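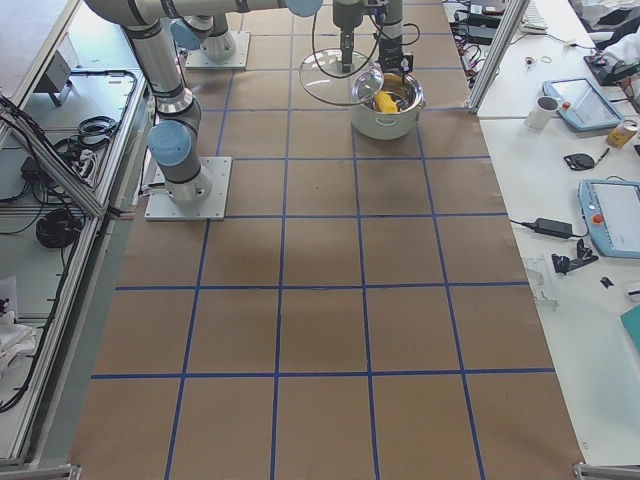
Capítulo 3
Tareas domésticas y de taller: estado de la cuestión

La pregunta de si una máquina puede encargarse ya de las tareas corrientes de una cocina o de un taller no admite una respuesta única, y buena parte de la confusión en la bibliografía procede de tratarla como si la admitiera. Conviene separar la tarea en operaciones elementales y examinar cada una con las tolerancias que exige. Una olla con una mazorca de maíz en su interior plantea un caso útil: una pinza sujeta por el pomo la tapa de vidrio, que queda inclinada a un lado, mientras la pinza de dos dedos de un segundo brazo se sitúa en la boca del recipiente. Para una persona es un gesto sin interés. Para un sistema bimanual supone mantener un objeto transparente y con reflejos fuera de la trayectoria del otro brazo, entrar en una cavidad de bordes rígidos y decidir por dónde asir una pieza alargada y de superficie irregular.

3.1 Qué se entiende por tarea resuelta

En este libro se considera resuelta una tarea cuando el sistema la ejecuta sin intervención humana, con objetos que no ha manipulado antes y en una disposición que no ha sido preparada para él. La definición es estricta. Muchas de las tareas que se dan por resueltas cumplen solo la primera condición, y lo hacen sobre una superficie de trabajo acotada, con posiciones iniciales que varían unos pocos centímetros.

Lüthi propuso distinguir tres niveles: repetición (mismos objetos, misma disposición), variación (mismos objetos, disposición libre) y transferencia (objetos y disposición nuevos). La clasificación se retomará en el capítulo 5. Por ahora basta con señalar que la mayor parte de los resultados publicados pertenece al primer nivel, aunque los títulos de los artículos sugieran el tercero.

3.2 Un ensayo de referencia

El ensayo Koller, diseñado por Ottilie Lüthi y Madalena Magalhães, reunió 12 tareas de cocina y de banco de trabajo: destapar y tapar recipientes, trasvasar alimentos enteros, doblar paños, clasificar tornillería y otras de dificultad similar. Se registraron 792 intentos, de los cuales 634 terminaron en el estado final previsto. La tasa global, del 80 %, se cita con frecuencia y dice poco por sí sola.

Los fallos no se reparten de manera uniforme. Las operaciones con piezas rígidas y opacas, apoyadas sobre un plano despejado, apenas dieron problemas. Se concentraron los errores en tres situaciones: objetos transparentes, cuya profundidad se estima mal; materiales deformables, cuyo estado no puede describirse con una posición y una orientación; y contactos ocultos, en los que la propia pinza tapa el punto de agarre. La retirada de un alimento del interior de una olla pertenece a este último grupo - la cámara fija pierde de vista los dedos en el momento en que más falta hace verlos.

Debe tenerse en cuenta además el tiempo. En el ensayo no se penalizó la lentitud, decisión que Magalhães justificó por la necesidad de aislar la destreza de la velocidad. El criterio es razonable en el laboratorio. En un taller, donde el ciclo de trabajo viene impuesto por la estación siguiente, no lo es.

3.3 Domicilio y taller

Suele afirmarse que el taller es un entorno más fácil. La afirmación es correcta con matices. En la línea de montaje de Pistudetti, que se estudia en el apartado 3.6, las piezas llegan en bandejas con alojamientos y la iluminación no cambia a lo largo del turno. A cambio, un fallo detiene la línea, y la tasa de error admisible es muy inferior a la que toleraría un usuario en su casa.

En el domicilio la situación se invierte. El usuario acepta que una tarea se repita, pero nadie garantiza la posición de los objetos, y los utensilios difieren entre una vivienda y otra. El coste de adaptar el entorno recae, por tanto, sobre el sistema de percepción.

Los apartados que siguen examinan por orden la percepción de recipientes (3.4), la coordinación de dos brazos (3.5) y el caso industrial citado (3.6).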